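Cómo grabar a doblar un plumífero con la pinza de mano de Codivent

Llevo unas semanas con el kit Famlow, la pinza de mano que vende Codivent para grabar demostraciones y entrenar luego un brazo, y me habéis preguntado mucho por la ropa acolchada. ¡Pues vamos con ella! Es la prenda más agradecida y también la más traicionera, porque el nailon resbala una barbaridad.

Antes de nada: carga la batería, pasa un paño por las almohadillas azules y calibra la apertura en la app (menú Sayce, opción 2). Luego busca una superficie grande. Una cama vale perfectamente, y si tiene mantas con estampado, mejor — a mí el seguimiento se me pierde mucho menos que sobre una sábana lisa.
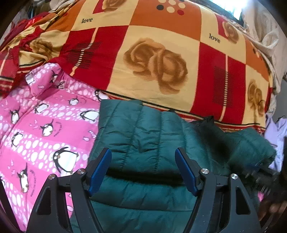

El plumífero verde, doblado sobre la cama, y la pinza abierta delante.

Ahora, la toma. Entra despacio, con los dos dedos abiertos, y cierra sobre una costura. Si pellizcas en lo hinchado del acolchado, la tela se escapa. Yo hago clips de 12 segundos como mucho y repito cada gesto 8 veces, cambiando un poco el punto de agarre.

Con la chaqueta extendida, estira bien las mangas hacia los lados y ocúpate primero de lo que cuelgue o se enrede. 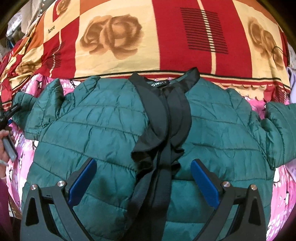 Las correas, por ejemplo, son un ejercicio estupendo: planas, negras y con tendencia a retorcerse. Pasa un dedo a cada lado, cierra suave y levanta apenas un par de centímetros antes de mover la muñeca. Jamila Uddin, que lo probó conmigo, prefiere ir desde el cuello hacia abajo; a mí me sale mejor al revés (manías).

¿Pegas? El gatillo cansa, y el juego de almohadillas de repuesto cuesta 59 euros, que me parece caro. La próxima vez, calcetines.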